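Zadholm open day at Hirkavthorpe: review

I have been to a few robot open days and most of them follow the same pattern. You stand behind a rope, a machine waves at you, someone hands you a tote bag. The Zadholm afternoon in Hirkavthorpe was better than that, though it has its problems, and I thought it worth writing up for anyone thinking of booking the next one.

Tickets were 14 pounds, which got you into the hall from one o'clock and included a hot drink. The building is on the Fidingate estate, a long walk from the station with no pavement for the last stretch. There is parking but it was full when I got there. Groups are limited to 40 people, and that is too many for the size of the demonstration area. If you are short, or have children with you, get there early and stand near the front.

The first half hour is a talk with slides. It covered how Zadholm got started, what they have learned about hands, and why they think homes are harder than factories. The speaker was clear and didn't oversell it. I would have cut the talk in half and given the time to questions, which were rushed at the end.

The main part is the household tasks demonstration with the humanoid. They call the software side Lại, and it is the bit they are most keen to show off. The tasks are ordinary ones — fetching, putting away, opening and closing things — and they are done with ordinary furniture at floor level and at table height. The drawer work was what I had come for. 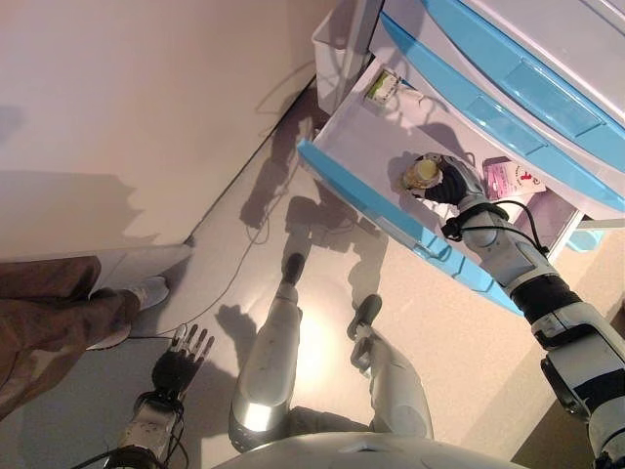 Small round things are a fair test for a robot hand. A box has flat sides and gives you somewhere to push. A little pot with a ridged base does not, and a drawer leaves very little room for the knuckles. The black fingers curl right round the object, much as mine would, and the hand has to work beside whatever else is in there, in this case a small white package with a green label and a pink packet. I liked that they had left a few things in the drawer, as anyone's drawer at home would have.

It is slow. I would put that first if I were telling a friend about it. You could empty the whole unit yourself in the time it takes to deal with one item. One attempt at a different task was stopped and started again from the beginning, and the staff said so plainly, which I respected. They told us the team had logged 4000 practice runs on drawers alone.

The arms are noisier than I expected, a steady whine with a click when the wrist turns. It would bother me in a kitchen. The cables on the forearms also look like something that would catch on a handle sooner or later, and I didn't get a proper answer when I asked about it.

Seating is poor. There are 14 folding chairs and everybody else stands for the whole session. The tea was fine. The toilets are in the next building and you need to be let back in afterwards.

Good points: you get close, the tasks are realistic, and the staff talk to you like adults. Bad points: the crowding, the long talk, and no printed information to take away. I asked about prices and was told there isn't one yet.

I would go again if they made the groups smaller. Four out of five for the demonstration, three for the afternoon as a whole. The next one is planned for February and booking is through their website.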